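Notas de aula » Robótica e Automação » Visitas técnicas
Pesquisar neste site... Buscar

Apontamentos da visita à Prallurier
Manipulação com dois braços: estender e arrumar meias
25 de setembro de 2025

Estas notas servem de apoio ao relatório da visita e entram na matéria do primeiro teste. Quem faltou deve lê-las com o capítulo de cinemática, porque o relatório pede as duas coisas.

A demonstração decorreu na célula a que a empresa chama Noteo: dois braços montados numa calha preta, um estendal, um tabuleiro de madeira com divisórias e um cesto cor-de-rosa com roupa. A tarefa completa consiste em tirar uma peça do cesto, passá-la de uma garra para a outra quando for preciso e prendê-la numa mola ou colocá-la enrolada num compartimento.
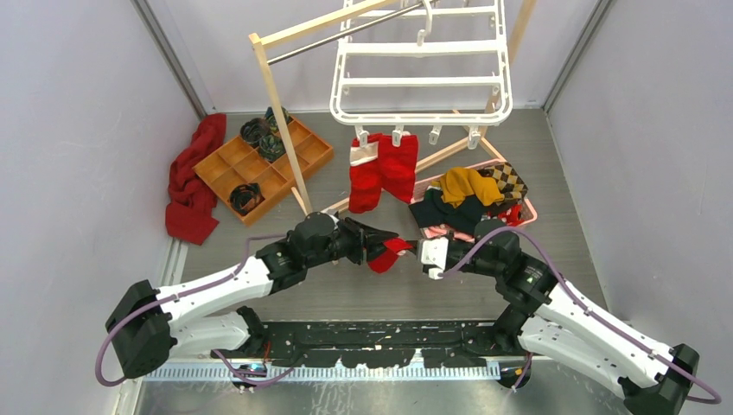
Tempo de leitura: 3 minutos

1. Porquê meias

Um objeto rígido tem uma pose que se descreve com seis números. Uma meia não tem. A forma depende do ponto onde é agarrada, do peso do tecido e do que aconteceu no movimento anterior. Por isso o planeamento clássico, em que se calcula a pega a partir de um modelo do objeto, serve de pouco neste caso. O controlador usado na visita, o Yu, foi treinado com cerca de 3000 demonstrações teleoperadas, das quais 2944 ficaram depois da limpeza dos dados. As restantes foram rejeitadas por falhas de sincronização entre câmaras.

2. Passagem entre garras

Com a peça segura pelas duas garras, os braços formam uma cadeia fechada. Se as posições forem comandadas de forma independente, um erro pequeno traduz-se em tração no tecido. O feltro das meias de Natal tolera mal isso e fica deformado. A solução apresentada foi limitar a força de fecho e deixar um dos braços ceder enquanto o outro conduz.
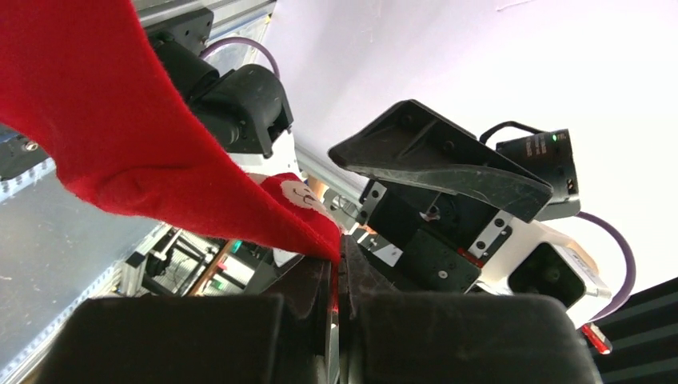
A ordem das operações também conta. A segunda garra fecha primeiro, há uma pausa curta, e só depois a primeira abre. No relatório, indiquem que sinal usariam para confirmar a pega antes de abrir — corrente do motor, abertura dos dedos ou imagem — e justifiquem a escolha.

3. Câmaras

A célula combina uma vista fixa do espaço de trabalho com câmaras pequenas junto às garras. A vista fixa dá a posição relativa do estendal, do tabuleiro e do cesto. As outras dão o pormenor na aproximação, mas perdem o alvo quando a própria peça o tapa. Revejam as transformações entre referenciais (câmara, punho, base), que voltam a aparecer em janeiro.

4. Aproximação às molas

As molas do estendal são pequenas, brancas e presas a um suporte também branco, o que dá pouco contraste. Como estão suspensas, podem oscilar se a garra lhes tocar de lado. O programa Brurnix, que regista os ensaios, guarda cada tentativa com a trajetória e o resultado, e é com esses registos que a equipa decide o que repetir.
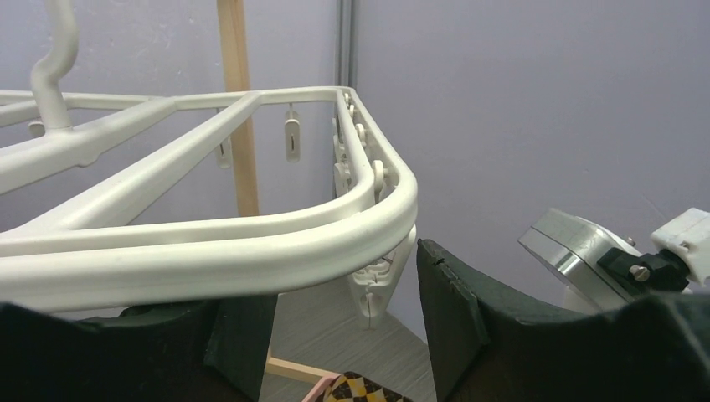
A recomendação foi aproximar devagar e por baixo, com os dedos abertos, e parar antes do contacto para corrigir o alinhamento. Um desvio que no cesto não teria importância faz falhar a mola.

5. Trabalho a entregar

Relatório individual, com um esquema dos referenciais da célula, um diagrama de estados da passagem entre garras e uma proposta de ensaio com 40 tentativas. Definam o critério de sucesso antes de escolherem as peças. Não é preciso código.

Contacto: secretaria do curso | Todos os direitos reservados | Voltar ao topo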